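The Table Comes First

Ask Annelies Mulder what a kitchen needs and she won't mention the stove. She'll take you straight to the table, pull out a chair and tell you to put your elbows on it.

I spent two days in Clirnanville in March, visiting people who are mad about tables (there are more of them than you'd think!), and I came home wanting to throw mine out and start over. Mulder has restored around 300 of them in her shop behind the old Whitlock bakery. She loves the battered ones best - the farm tables with knife scars, the school desks with initials dug into the corners.

"People bring me a table and say, can you make it look new," she says. "I ask them who ate at it. Then they usually change their minds." 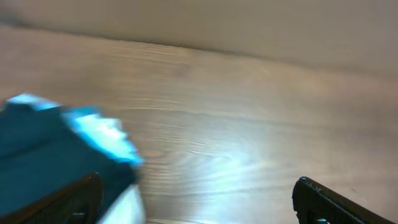 Wavy grain on a pale tabletop, with a teal cloth close by.

Down the road, Valeriano Cuesta will happily talk grain until your coffee goes cold. He learned the trade in Ballosari, where his grandfather kept boards drying in the rafters for years before he'd let anyone cut one. Cuesta still picks his lumber by running a palm along it with his eyes shut. I tried it and felt nothing at all, then tried again on a piece of ash and got it, a faint ridge like corduroy. What a thrill!

His advice for everyday care is wonderfully plain. Wipe up spills, go easy on the soap, and oil a bare wood top when it starts to look thirsty. Skip the spray polish. And use the thing - homework, bread dough, card games that go on past midnight.

Poppy Tapley, his neighbor, is 98 and still eats breakfast at the table she was given as a bride. One leg is shorter than the others. She keeps a folded matchbook under it and won't let Cuesta fix it.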